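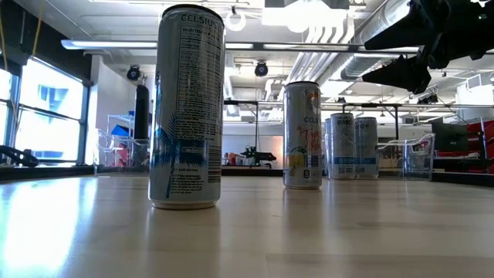
Slim cans on the bench, arm coming in from the right.

I've had the Endley tabletop arm kit from Farnach for 15 days now, and I have thoughts! The kit is one arm, a two-finger gripper, a little wrist camera and the Miranda software, and it sells for $3,080 before shipping. Mine showed up on a Friday in two boxes, with 178 pages of manual that I promise you do not have to read front to back (chapter four is the one you want, it covers the gripper setup and the cable clips).

I went straight for drink cans. Slim ones are tall and tippy and shiny all over, so they're a pretty mean test for a camera-guided arm, and I figured if the kit could cope with those I could stop worrying about boxes and cups. Teaching a pick in Miranda is easy enough. You guide the arm by hand, tap the button at each spot you care about, then drag the speed slider to where you like it. I keep mine on the slow side. The default speed made me jump the first morning!
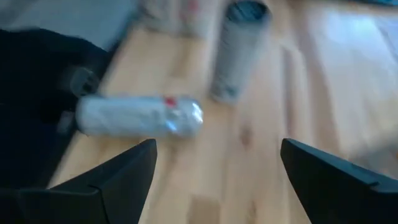

A can on its side is a different pick from a standing one, and you do have to save it as its own routine. The fingers come down over it from above and you set the opening width yourself, so give it more room than you think. I lost most of an evening to that one setting. The wrist camera view smears when the arm moves fast, too, and I'd love a sharper one in the next version, or at least a "pause and look" step I didn't have to add by hand.

Things I like: the pointy fingers (great in tight spots), the clamp mount, and support at Farnach, who wrote back the same day about my firmware question. Things I don't: the power cable is too short, and the spare finger pads cost extra, which feels cheap at this price.

If you're choosing between this and the smaller Faten kit, the Faten is lighter and easier to pack away, but I missed the longer reach. Farnach has the Endley in stock again from July, and the soft finger set is sold separately on the accessories page.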